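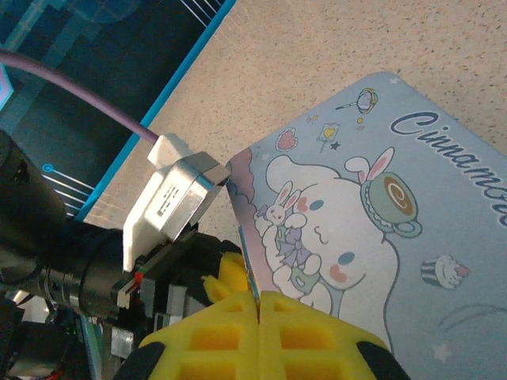

Sizwe Matlala runs the two-arm test cell at Vurnus, a small shop that packs gift items for stationery sellers. In January the cell stopped twice in one shift, and he spent the next weeks finding out why. Most of the trouble came down to grip. The yellow foam pads have a grid of small pockets molded into them, and a printed piece like the Cinnamoroll one, pinched near its edge, puts a lot of weight out to one side. "You're holding a corner and hoping," he said. "If the pad gives a little, the whole piece swings."

The first stop was a drop. The second worried him more. One arm still had hold of a tin when the other began to pull, and neither let go. The lid bent, and a servo in the right wrist overheated before the controller cut power. Matlala pressed the stop button himself, 2 seconds after the software should have done it.

"I don't like being the safety system," he said.

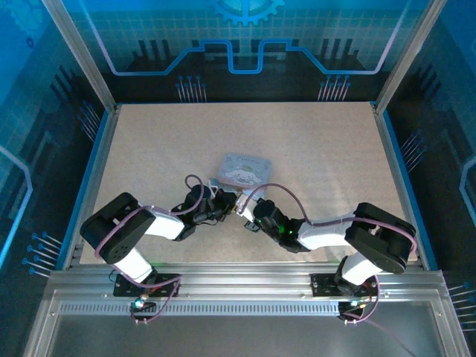 Both arms at the tin, the position where the January fault occurred.

The controller, a Tultura unit, was supposed to stop both arms when the load on either gripper passed a set limit. The limit was there. It had been entered for the left arm only. When the cell was rebuilt after a cable change, somebody restored an old settings file to the right arm, and that file had the check switched off.

"It ran that way for 3,000 cycles," Matlala said. "Nothing looked wrong. The arms only fight each other when the timing slips, and the timing hardly ever slips."

He found it by reading the logs side by side, which took most of an afternoon. The left arm had recorded 9 overload warnings. The right arm had recorded none at all.

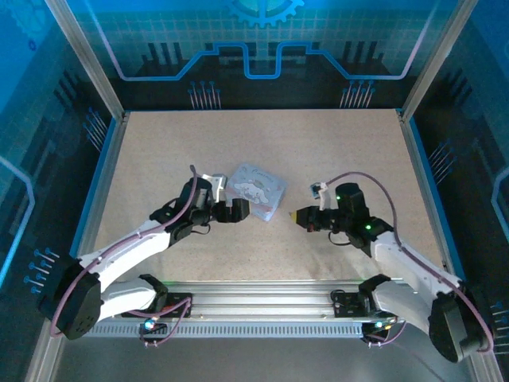 The fix to the settings took a few minutes. The rest took longer. Both arms now load from one file, and the cell won't start if the two copies don't match. The overload check gets tested at the start of each shift by having one gripper hold a block while the other tugs on it. Matlala also slowed the handover and replaced the pads.

Mokoena, the company that maintains the cell, wanted to go back to full speed right away. He said no until it had done another 3,000 cycles with clean logs on both sides. It is still short of that.

Asked if he trusts the cell now, he took a while to answer. "More than in January. I keep my hand near the button on the first run of the day."

Comments (3)

trarnasitz_fan
We had the same thing with a restored settings file. Ours was the speed limit. Check your backups, people.

Dale R.
What did he replace the pads with? We use foam too and it goes soft fast on one side.

mill_street
Would have liked more on the servo. Did it survive?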